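Ticket 301: Brisus rice cooker, inner lid not seating
Status: Open
Site: Drerkent, second floor demo room
Logged: 2018-02-23

Problem
The lid on the Brisus cooker pops back up after it is pressed shut. It does this with the pot in and with the pot out. Steam comes out along the hinge side and the keep-warm light goes off after 3 minutes. The other cooker on the same outlet works fine.

Steps so far
Outlet tested, no fault. Outer rim wiped down – there was dried starch under the gasket, nearly all the way around. Lid still would not latch.

Took the lid off and checked the metal disc. The holes are clear. The gasket is a Boutros replacement fitted in September, and it looks slightly thicker than the original.

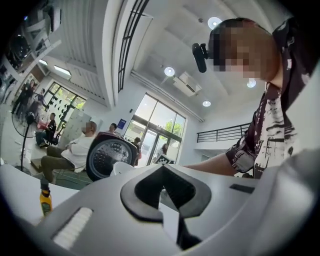
Lid held at an angle, perforated disc in the middle.

Next tried the lid without the gasket. It latched on the first push and stayed down, so the catch and the spring are good. Put the gasket back in, same fault as before. Turned it over, no change.

Did not run a full cook without the gasket. Please don't do this either, the hinge side gets hot enough to burn.

Parts
Original gasket ordered from Skinico, size 16. Their order page listed two versions – we need the one for the 1000 watt model.

Next step
Fit the new gasket when it arrives and run one pot of plain water. Use the other cooker until then. Ticket stays open.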